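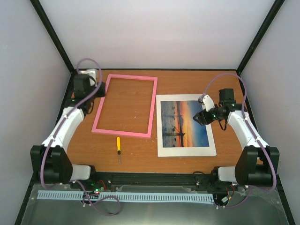

Photo: Imani Minja / Zastwood

How I set house rules for a two-arm bench cell (and how you can too)

By Annatjie Du Plessis
Updated 10/04/2022

If you've got two small arms sharing one table, you probably already have rules. They're just living in somebody's head, or on a sticky note that fell behind the bench. Ours were like that for ages. Then we started doing jobs with a hand tool in one of the grippers, and I finally sat down with a coffee and wrote the things out properly!

I'm going to use our picture frame job all the way through, so you know what I'm on about. The parts are a frame, a print with a white border and a screwdriver with a yellow handle. Very ordinary stuff. The arms have to share the frame, pass close to each other and handle a tool with a metal shaft, and that covers most of what goes wrong on a bench.

One thing before you start. This is how our shop works, and it sits on top of whatever your safety standard and your local regulator ask for. Do your risk assessment first, get it signed, then come back and write your house rules.

What you'll need

A copy of the risk assessment for the cell
The joint limits and speed settings as they are today (export them, don't type them out from memory)
A roll of tape and a marker
Someone who runs the cell but didn't set it up

Step 1: Draw the line

Work out where one arm's patch ends and the other's begins. On the frame job both arms come in from the front rail, one per side, and the middle of the table is shared. I tape it out on the bench while I'm planning, sit back and look at it for a bit, then peel the tape up and put the zones in software.

Call the shared bit something short. Ours is "the middle". I tried fancier names and every operator went back to calling it the middle, so there you go.

The rule we wrote: only one arm travels through the middle at a time. Both can be in there together, but then one of them has to be holding still, or the step has to be on the list of approved close-work steps. We put that list in the binder and it's short on purpose.

Step 2: Sort out the speeds

We have two speeds. In its own zone an arm may go up to 80 per cent of the limit in our assessment. In the middle it drops to 28. With a tool in the fingers it drops to 15, everywhere, no matter how empty the table looks. Please don't copy my numbers. Yours come from your own arms, your own payload and your own assessment. Do copy the habit of giving tool work its own line though, it stops so many arguments.

(Yes, that makes three speeds. Imani points this out every time. We still call it the two-speed rule and I'm too stubborn to change the binder.)
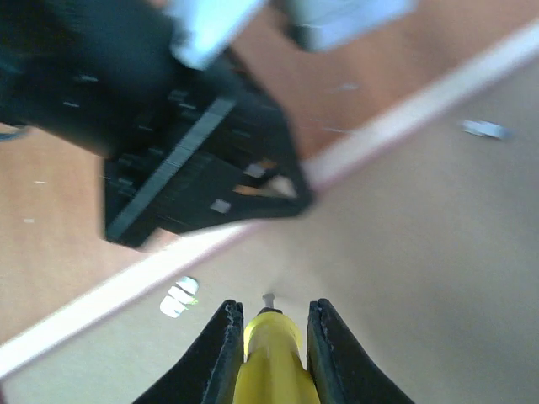

Step 3: Write the tool rules separately

A gripper holding a screwdriver is a longer gripper with a pointy end, so treat it as one. We update the tool model in the controller before the arm leaves the pick-up spot, and the collision check uses the new length from that moment on.

Here's what's in our tool section, more or less word for word:

Tool shaft never points at the other arm's wrist while either arm is travelling.
Tool goes back down on the table before anyone opens the cell.
If the tool slips in the fingers, stop and re-grip. Don't correct it by pushing it against the work.
Loose screws and clips get picked up before the next run starts.

That last one sounds fussy. I used to skip it myself, then a stray clip ended up under a frame and I spent a whole afternoon blaming the calibration. Lesson learned, eh.

Step 4: Check the cables at full reach

Jog each arm slowly to the furthest pose in the job and watch the cable the whole way. You want a loop with some give in it and clips that stay put. Then do it again with the other arm parked in its closest pose, since a cable that's happy alone can still brush its neighbour. Write down both poses. At Stistcombe, where I worked before, we only checked the one arm and paid for it with a torn connector.

Step 5: Define the close-work steps

For every step where both grippers are near the same part, fill in one row: which arm moves, which arm holds, what the holding arm is touching, and who is allowed to change it. Keep it that dull. If you can't say which arm is holding, the step isn't ready to run.

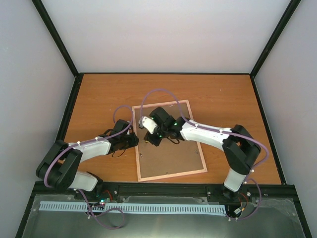 Close work at the frame, backing side up, with both grippers in the middle.

Step 6: Get somebody else to try breaking it

Hand the draft to the person who didn't set the cell up and ask them to run a shift from it. Imani did ours in November and came back with notes in the margins of nearly every page, bless her. The best one was that I'd written "park the arms" without ever saying where park was. I knew where it was! It was in my head with all the rest.

We've now done more than 87 runs on the current version and the only change has been to the wording of the re-grip rule.

Step 7: Put it where people stand

Ours is one laminated sheet at the cell, with the full binder on the shelf. The sheet has the zones, the speeds, the tool rules and who to call. If you change a limit in the controller, the sheet gets reprinted the same day and the old one goes in the recycling.

Next up I'll go through the start-of-shift check, including the e-stop test and how we log it.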